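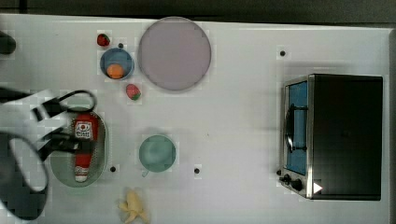 Toy kitchen table with gripper, green dish and toaster oven.

Print | E-mail

Oona Miettinen
We have 300 euros left for spare parts on our table-top arm. Fingers or a second wrist camera first?

Tapio Lappalainen
Fingers. Ours came from Halonen at 290 a pair and we got 11 weeks out of them. Soft things like the plush ketchup bottle are easy on them.

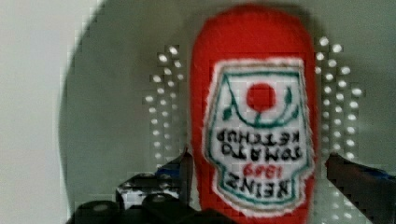

Does the price include fitting? Halonen charges for that separately.

Mollus
Camera. Wellen had one for 418 in March, so you'd need to save a bit. 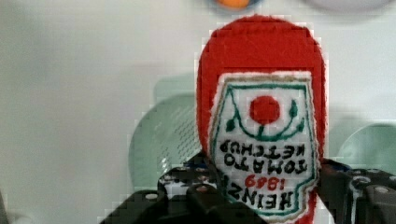 More on spare parts

Print | E-mail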